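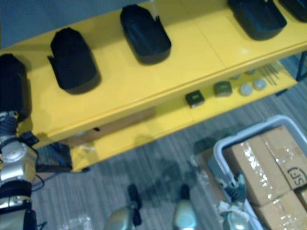
Shelf-and-tote rules for two-armed units – what do yours say?

Posted by kukholm_bench, 11/07/2022

Hi all! We're finally writing down our house rules for restocking and picking from low shelves, and I'm having far more fun with it than I expected. Up to now everything lived in Finlay Moffat's head (he's our floor lead at Kukholm), and every new operator got a slightly different version. The draft is one page and I'd love to have it picked apart.

Our setup: low yellow shelving on carpet, small parts on the lower levels, a tub or bin on the floor beside it. The unit works both at once, one arm at the shelf and one arm at the tub.

Draft 3:

1. Small parts lie in a single layer with space between them. No stacking on the shelf.

2. Round parts and rods get their own stretch of shelf, away from the square ones.

3. Only one hand closes on something at a time. The other may approach, open, and wait.

4. Nothing gets carried over a person, a cable or an open tub of finished goods.

5. Loose wrap and bags come off the floor before the arms are enabled.

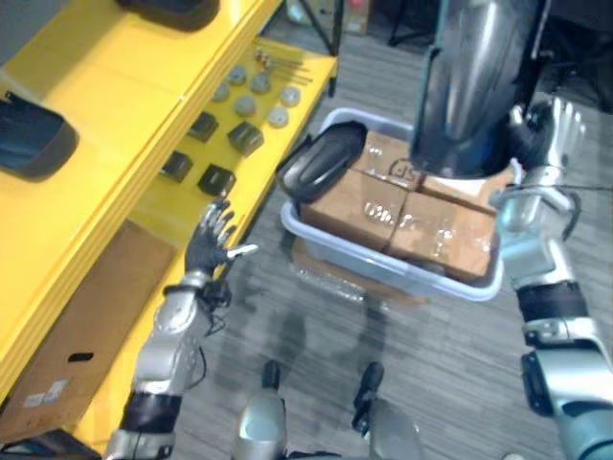 6. The spotter stands on the open side, never behind the shelf, with the stop button in hand.

7. End of run: arms down, hands open, tub out, then log it.

Fire away!

Reply from tripathi_jo

Love that you're doing this, and love that it fits on a page. Ours grew to 81 clauses before someone had the courage to cut it.

Rule 3 is where I'd argue with you, though. If only one hand can close at a time, what's the second arm for? We let both hands grip as long as one of them is static. Holding something big and heavy in the right while the left picks a small part is completely ordinary work for us, and the rule as written forbids it.

Reply from kukholm_bench

Good catch, the wording is bad! A hand that's already holding something is fine. I meant the act of closing. So: "Only one hand may be closing or releasing at a time. A hand that is holding stays still until the other is clear." Better?

Reply from tripathi_jo

Much better. I'd sign that.

Reply from oldrelay

Rule 4 bothers me. Look at the second photo: big shiny cylinder in the right hand, right above a tub with wrapped boxes in it. Either those boxes aren't finished goods or you're breaking your own rule on the page where you print it.

Reply from kukholm_bench

Ha, fair question. The boxes there are filler as far as the rule goes, we use "finished goods" for anything with a release tag. But if you have to ask me, then so will a new operator, and that makes it a bad rule. How would you put it?

Reply from oldrelay

"Nothing is held over a tub unless that tub is where it's going." Then it doesn't matter what's inside.

Reply from samia_ops

Seconding oldrelay, and adding a height. When we place into a tub we come in from the side, drop to 270 mm above the top item, pause, then go down slowly. The pause is what made the difference for our operators – they get a moment to look before the last bit.

Reply from tripathi_jo

I'd leave heights out of a one-page rule sheet. Put them in the task file. People will quote a number from the wall long after the tub has been swapped for a deeper one.

Reply from samia_ops

We disagree then! A rule with no number in it gets read five ways. "Slowly" means something different to everyone on my shift. I'd print the number and put the tub type next to it.

Reply from ukance_petra

Chiming in on 5, my pet subject. Clear plastic is hard to spot on a gray striped carpet, for people and for cameras. We went from "remove loose wrap" to "walk the floor, touch every piece of packaging, then say clear out loud." Flat cardboard counts too. It slides, and your spotter is the one who'll step on it.

Also, does anything in your sheet cover cables on the arm itself? Ours says to check the slack with the arm fully extended AND fully folded before the first run. Takes 2 minutes.

Reply from kukholm_bench

No, and it should. Cable check goes in as the new rule 1. I like saying "clear" out loud as well.

Reply from oldrelay

What do you log under 7? We're at run 1513 and I still can't search ours by what was on the shelf.

Reply from kukholm_bench

Operator, spotter, layout number, stops and the reason for each. Layout number points to a drawing of the shelf, so that part is searchable – happy to share the template.

Heights go to Finlay, he can referee between Samia and Tripathi. Draft 4 goes up here in November once he's had his red pen on it. Keep them coming!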